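ok I have been up since 5 with this on my mind so you're all getting a thread about learning a language by reading its cookbooks

Background: my late aunt left me a box of recipe booklets in Italian. I had maybe 30 words of Italian, and most of those were pasta. I started reading them in July and I can't stop

The first one I picked was a skinny stapled thing called Lavora. 2 hours to get through a page and a half on beans! I looked up every single word, including "the"

But then page three took an hour. And page four took less than that — recipes say the same things over and over, and it all starts to stick. Add, stir, cover, let rest. Add, stir, cover, let rest. By the end of the bean chapter I was reading whole lines without the dictionary

I keep my new words in a plain text file. It's at 679 as of this morning. A weird number of them are kinds of pot
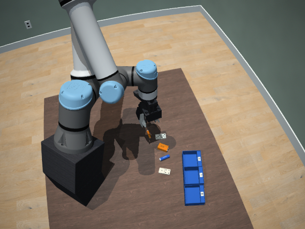 The other thing I love is how bossy the verbs are. You get so much practice with commands. Go ahead, ask me to tell you to peel something. I can't order a train ticket yet but I can order you to peel something

Someone asked if this works for grammar. Kind of? I got the past tense from the little stories before each recipe, where the writer goes on about her mother-in-law for a full page. Those are harder and much more fun. Read them twice

Tips if you want to try it: start with soups, the sentences are short. Skip baking until later (so many tiny words about dough). And cook the thing the same night you read it, with the page propped up in front of you. I'll never forget the word for "simmer" now, I burned a whole pan of onions over it

There's a list going around that says you need 4000 words to read a novel comfortably. I have no idea if that's right but I'm having a great time way down here at the bottom of the hill

Next up is the fat one with the green cover, Bretuvell. The first chapter is all chestnuts and I don't even know if I like chestnuts

If you've done this with another language please tell me which book you used!! Tamil people especially, my neighbor lent me one by a writer called Annamalai and I can't read a letter of it yet but the soup section looks amazing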